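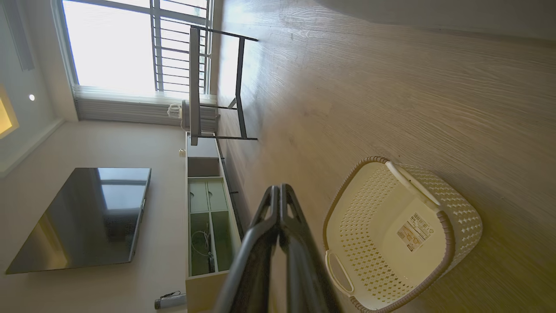
Last changed: November, 4:40 pm

Okay, shopping list time. I promised the rest of the group a number before the Plomora order closes, so I spent the afternoon going back and forth between the laundry basket job and the Clurkier catalog, and I have opinions now (too many, probably).

First, fingers. The spare pair from Clurkier is 372 and I think we just buy it. I keep wanting to print our own tips to save money, and then I remember how long I spent on the last set. The pointed shape is good for getting at a basket rim, so I'd stay with it and not pay for the wide flat ones, even though they look great in the catalog! If somebody wants to argue for the wide ones, please do it before the order goes in and not after, like with the cable chain.

Second, the wrist camera. Ollau wants 635 for the one with the wider lens. Ouch. I do want it, though. The view from the wrist comes in sideways, floor up the right-hand side, and with a big bright window in it the exposure has a lot to deal with. A better sensor might help there, or a cheap roll of window film might help just as much, so my plan is film first and camera next quarter. I'm writing that down so I can't sneak the camera into this order (I know myself).

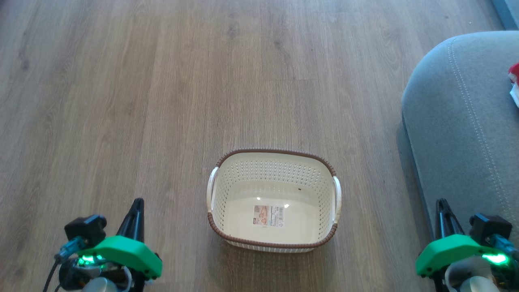 Basket between the two grippers, sofa on the right.

Third, things to pick up. We need more baskets, and I'd like them to be different from each other: one with a soft rim, one with no handles at all, one that's a dark color so it doesn't look so much like everything else. Put me down for 2 of each. I'm leaving the label stuck in the bottom of the cream one, I kind of like having it there as something to look for in the head view.

Cables and connectors I'm lumping together at around 300 and I'm not going to itemize, life is short. That covers spare leads for both grippers, a bag of strain reliefs, and the long extension I keep borrowing from the Čierny bench and should really stop borrowing.

Still open: do we get a spare servo motor now or wait? The lead time bugs me more than the price. Also ask Clurkier if the fingers ship with screws, the quote doesn't say. And measure the gap between the sofa arm and where we put the basket before anybody orders a bigger one.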